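Visit Report: Okelden Robotics Workshop, Manipulation Cell 19

Prepared by Emiliano Esteban, Luvent Technical Training Office
Date of visit: 2 June 2025

The Luvent Technical Training Office was invited to Okelden to review the routine care of a single two-arm sorting cell. The visit was limited to daily setup, weekly checks and the handling of minor faults. Production planning and software were outside its scope.

The host team began with the start-of-shift procedure. The operator wipes the tabletop with a dry cloth, checks that the baskets stand flat, and moves both arms to the home position at reduced speed. Any unusual sound from a joint is entered in the cell log before work begins. The log is a bound paper book kept at the cell, and a copy of each page is sent to the maintenance office at the end of the week.

Cable routing received particular attention. A worn cable on one arm was replaced last November after 516 hours of service, and the team now inspects all moving cables every 188 hours. Grease is renewed at 1000 hours. Both intervals are shorter than those first proposed by Andier, the integrator, and Okelden intends to keep them until a full year of records is available.
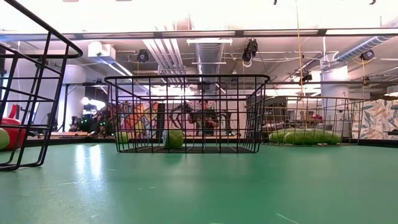 Wire baskets on the green work surface, with two mechanical arms in the background.

Open wire baskets were selected so that the contents can be seen from the side. The green tabletop is reflective and shows scratches from use. Staff reported that glare had affected object detection in some positions, and that the camera exposure is now checked whenever the lighting is changed. A matte covering from Từ is under review.

The visitors also observed a gripper pad replacement. The arm was parked, power to the tool was isolated, and the technician removed two screws to release the worn pad. After fitting the new one, the technician ran a short grip test and recorded the result. Used pads are kept for one month for comparison.

Two points were raised with the host. The isolation steps should be posted at the cell, as they are at present found only in the binder. Spare pads should be stored by date of delivery. Okelden accepted both points and will send written confirmation to the Training Office.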